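Ticket: Label printer at Planmont bench drops off network after idle
Status: Pending confirmation
Site: Planmont, assembly room
Priority: Normal

Reported: Printer prints normally in the morning, then stops answering after a long break. Jobs sit in the queue on the Bresten print server and go out all at once when the printer is power cycled. No error on the panel. The Prata unit on the same switch is not affected.

Checked so far:
Cable swapped, no change.
Switch port moved from 36 to 48, no change.
Firmware matches the Plunatville printers.
Ping fails while the fault is present -- link light stays on.

The switch log shows the port renegotiating from 1,000 to 100 Mbps when the printer goes to sleep. It does not come back up cleanly on wake. Energy-saving Ethernet is enabled on this switch and disabled at Plunatville, where the fault has not been seen.

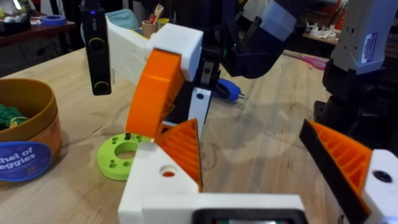 Reply from Plunatville: we had the same queue behavior once, and it was the address lease, not the sleep mode. Check whether the printer still holds its reservation before you change the switch.

Reservation checked. Lease is valid and the address is the same before and after the fault. Lease time ruled out.

Changes made at 2:15 p.m.:
Energy-saving Ethernet disabled on port 48.
Printer sleep timer left at default.
Test job of 520 labels sent after a long idle -- printed without a restart.

Leave the ticket open through June. If the fault returns, export the switch log before power cycling the printer and attach it to this ticket.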